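Testing a two-arm cell on a household chore: tag handover

Gidine workshop notes, 19 June 2024

Whether a machine can do a household chore is best answered one movement at a time. This page covers a single movement, passing a small tag on a string from one gripper to the other, and how to score it. The same movement turns up in labelling jars, tying parcels and hanging price tickets.

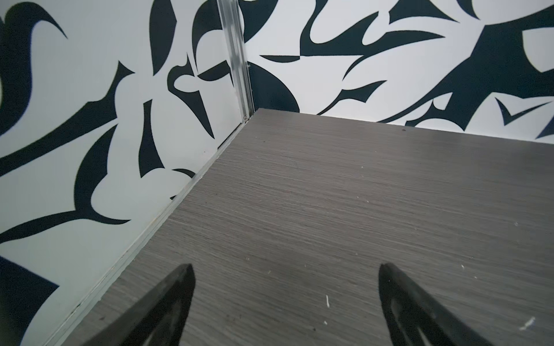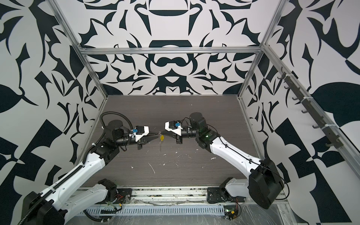
Top: view from the wrist, fingers apart. Bottom: both grippers at the yellow tag.

What you need

A two-arm cell with a wrist view and a fixed view. Light tags on thin string. A soft brush. A log sheet with one line per attempt.

1. Prepare the table

Brush the table before each block of attempts. Small white scraps matter more than their size suggests: from the wrist, a fleck of paper and the end of a string can look much alike. If you want to test on a littered table, do it as a separate block and mark the sheet accordingly. Do not mix the two.

Patterned walls can stay up. Record which pattern was used. A method trained against plain walls and tested against busy ones will usually score lower, and the log should allow for that.

2. Set the fingers

Open both grippers fully and check that the tips are level with each other when the arms meet over the middle of the table. Correct any offset at the wrist. Offsets left in at this stage show up later as twisted tags.

3. Present the tag

The first gripper holds the tag by its upper end and lets the string hang. Wait 2 seconds for the swing to die down. Bring the second gripper in from the side, slowly, with the fingers open just wider than the tag.

4. Transfer

Close the second gripper. Hold both closed for a moment, then open the first. Withdraw the first arm along the line it came in on. Lifting it straight up tends to snag the string.

5. Score

Count a pass only if the tag is held by the second gripper alone and the string is free. A dropped tag, a pinched string or a reach in by the operator is a fail. Allow 40 seconds per attempt and stop the clock at release.

Results so far

The Varnville cell has logged 1042 attempts on a brushed table. The Holloway cell has logged 185 and is still being adjusted, so its sheet is kept apart. Most fails in both sets come at step 4, with the string caught between finger and tag.

Can it do the chore yet?

For this one movement, with the tag presented in a known place, yes, though slower than a person. For the whole job, no. Picking a loose tag off the table, finding the string end and tying it to something are each harder than the handover, and errors add up along the chain. The tying step is written up separately under Pradgate.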